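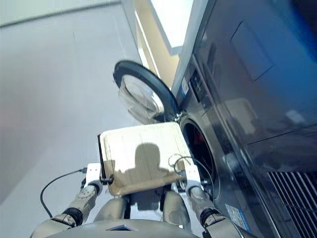
Both arms on the board, washer door open.

drumlin_kate
So this is the laundry at Skoscombe since April. Management says it "frees us up". I've had my start moved to 5:30 am so someone's there when it faults. How is that freed up?

sotura_nights
Same at our site. We do 170 kilos a shift and it handles the easy end. Sheets still come to me, and so do my wrists' complaints.

H. Kabbaj
Bit harsh. I was off 31 days with my back from bending into those drums. If a machine wants that job it can have it.

drumlin_kate
Fair about your back, Hicham. But did they keep your hours when you came back?

H. Kabbaj
No. Down a day a fortnight.

pressroom_syl
There you go. Ask for the fault log. Ours had 134 entries, and every one meant a person walking over to sort it out. None of that labour gets counted in the savings.

tumble_joaq
Our log was worse early on and it did settle. I wouldn't judge it on the first couple of months.

sotura_nights
I'll judge it on the roster, mate.

drumlin_kate
Asked for the log this arvo. Told it belongs to the supplier. Bindu's taking it to the union delegate.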